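From the Losgate bench: teaching two arms to share a table

Many of you wrote back after the January letter to ask what it is we do all day down at Losgate, now that the arms are bolted in and the last of the shipping crates has gone back to Wasen. It's a fair question, and I'm sorry it has taken me this long to sit down and answer it. The short version is that we pick things up and put them down again. The long version follows, so get yourself a cup of something. 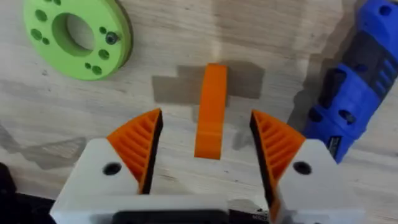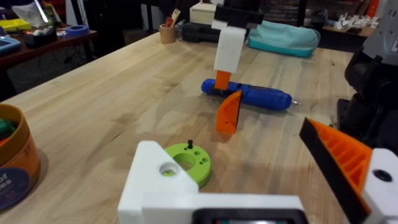 When we started this project, I had in my head that the learning part would be the hard part and the gathering part would be a chore we'd finish in a few weeks. I have come around to nearly the opposite view. The learning happens overnight on a machine in the next room, and it mostly takes care of itself. Gathering is where all our thinking goes. Every example the system learns from begins with a person guiding the arms through a small job by hand, start to finish, while the wrist cameras and the joint positions are saved together. We call each one of these an episode, and at the time of writing we have 986 of them that we're willing to keep.

I say willing to keep, and I want to dwell on that a little. Konrad Wilczyńska joined us from the Pawlak workshop last fall, and he looks after what we've come to call the keep pile. An episode goes in if the job got done and the person guiding it didn't dither too long. It also goes in if there was a fumble followed by a good recovery, and for a while we argued over that one. My feeling was that we shouldn't be showing the arms our mistakes. Konrad's feeling was that the arms were going to make mistakes anyway, so they had better see what a person does next. We tried a batch his way and I have been quiet on the subject ever since. What does get thrown out is the wandering sort, where somebody reaches for one thing, thinks better of it, and drifts off to another with no reason you could read from the pictures. I made a good many of those in my first month and I've asked him not to tell me the number.

The jobs themselves are plain. Pick up a tool and set it down somewhere else. Move a printed part out of the way. Take hold of something small and curved that doesn't want to be held, and turn it around. With two arms on one bench you also have the whole business of who goes first, and this has been far more interesting than I expected. People do it without thinking. Put two friends at a kitchen counter and they'll pass a spoon and a bowl back and forth all evening and never knock knuckles. Try to do the same with a control handle in each hand and you'll find out how much of that you never learned in words.

We keep sessions to 60 minutes, and then the person guiding gets up and does something else — stretches, walks out to the yard, argues with the coffee maker. This rule came from the Rostberg group, who were kind enough to share their notes with us, and I thought it was fussy until I watched a stack of my own late-afternoon episodes. My hands got hurried. I was closing the fingers before they'd properly arrived, and a learning system will copy that just as faithfully as it copies the good habits. On a steady day we come away with 80 episodes between all of us, and we've stopped trying to push it higher.

A word about variety, which several of you asked about. Early on we were very tidy. We had a bare tabletop and one object in the middle of it, always the same way up, and the first trained version did beautifully for exactly as long as we left everything like that. Then somebody left a mug on the bench and the poor thing had no idea what to do. These days we move the objects between episodes, swap some out and bring others in, and let ordinary clutter stay where it falls. We change the lamps too, and we take turns at the handles, as no two people reach for a screwdriver in quite the same way. Konrad is left-handed and his episodes look delightfully odd next to mine.

The soft ribbed fingers have been a good choice, by the way. They bend around whatever they're holding and forgive a slightly wrong angle, and that makes life easier for a beginner at the handles. We print our own spares now, in whatever color happens to be on the spool.

As for what comes next, we have a list of 18 jobs we'd like to cover before summer, and we're a little past the middle of it. The ones left are mostly handovers, where one arm passes an object to the other in midair, and I'd be fibbing if I said I was looking forward to all of them. We will also be opening up a few more places at the handles. You don't need any background, only patient hands and a free afternoon now and then. Write back to this letter if you'd like to come and try it, and tell me which mornings or afternoons suit you best. I'll show you where the good chair is.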